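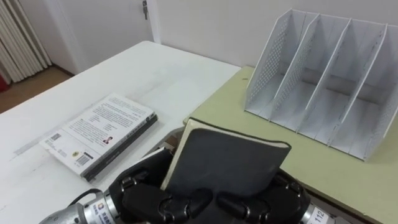
Pallon Community Help
Robot cells: set-up and maintenance

Filing cell places notebooks against the divider after the tables were moved

Catalina Medina
Posted 13/04/2021

Our department operates one humanoid robot in a small room at the Loltel site. It stands at two tables, a white desk and a lower-cost table with a pale green top, and its task is to take books and notebooks and place them upright in the slots of a white file organiser. The robot is connected to an overhead tether at all times when powered.

The floor was cleaned last week and both tables were moved for that purpose. They were returned by eye. Since then the robot picks up correctly in most cases, but when it lowers a hardback notebook into the organiser the bottom corner meets the top of a divider instead of entering the slot. The controller (Wuster, standard release) reports no fault. Of the last 54 placements, the majority had to be stopped by the operator.

I should be grateful for advice on the following points.

Whether the cell must be taught again in full, or whether the tables can be brought back to their former positions with sufficient accuracy.

Whether the cable at the left wrist could be responsible. It approaches from the side in a curve and enters a metal connector on the silver joint below the hand. The green indicator on the wrist housing is lit, and I have therefore assumed that the connection is sound.

Whether the organiser should be fixed down. At present it simply rests on the green table.
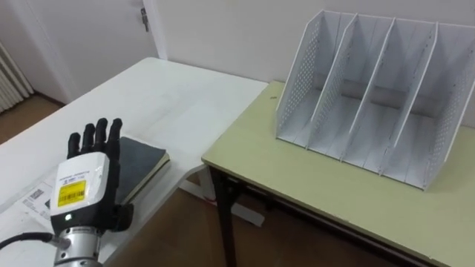 Eun-seong Choo
Replied the same day

A full re-teach should not be necessary. The pick is still largely correct, which suggests that the robot and the white desk have kept nearly the same relation to each other and that the error lies with the green table or with the organiser. I would recommend the procedure below, to be carried out in the order given and with the robot in its rest position on the tether.

1. Clear both tables of loose paper, books and notebooks. Leave only the organiser.

2. Restore the white desk first. Where a foot has been marked with tape on the floor, set the foot to the tape and do not rely on the wall. In our own cell the distance from the wall proved to be a poor reference, as the skirting is uneven. If your desk legs carry letters, enter in the cell record which lettered leg stands at which mark. A desk turned end for end looks correct and is not.

3. Bring the green table up to the desk until the two edges meet along their whole length, and then measure from one fixed corner of the desk to the nearest corner of the organiser. Our figure is 392 mm. Yours will differ, and what matters is that it is written down and checked at the start of each shift.

4. Run the placement with an empty hand at reduced speed. Stop above the slot and look along the dividers from the side. They slope, so a view from the front tells you very little about where the notebook will meet them.

5. Jog the arm to a point directly above the top book of the stack on the desk and compare its position with the stored point. A difference here means that step 2 has to be repeated.
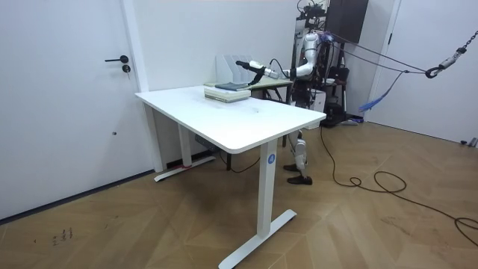
6. Inspect the tether before returning to full speed. The chain and hook should take no weight while the robot stands normally, and no strap or cable should draw tight when an arm is extended over the desk. A tether that pulls slightly to one side will shift the upper body, and the placement with it.

7. Gather the power cable so that its coils are clear of both feet and of the place where the operator stands. Ours was once caught under a foot and we spent most of October looking for a fault in the arm.

With regard to the wrist: on our unit the green light confirms power only. It does not confirm that the connector is fully seated. Please switch off, reseat the connector and check that the cable has enough slack for the full turn of the wrist.

Hazem Kabbaj

Fix the organiser down. We had the same problem and double-sided tape cured it. I did not measure anything.

Essam Ashour
Ashour Technical Services

I agree with the procedure given by Eun-seong Choo, with one reservation concerning tape. Tape under an empty organiser will hold it against a light knock. It will not hold it if the hand comes down on a divider, and a partly lifted organiser is harder to notice than one that has plainly moved. We use a low stop on two sides, screwed to a board which is itself clamped to the table. The organiser can then be lifted out for cleaning and returned to the same place.

I would also ask that the grip be checked. If the notebook is held with both hands and one hand closes a little before the other, the notebook tilts, and the lower corner arrives out of line even when every table is correct. Place the notebook in the grip, hold still, and set a small square against the cover. We do this every 200 cycles, and replace the finger pads at 1000 or earlier if they have become smooth.

Catalina Medina

Thank you to all who replied. The desk had been set back a short distance from its marks and the organiser had turned slightly. Both have been corrected and the measurement has been entered in the cell record. The wrist connector was reseated at the same time, although it did not seem loose. The tilt described by Mr Ashour is present to a small degree, and Leen Awwad of our workshop will look at the closing times of the two hands before the cell goes back to full speed.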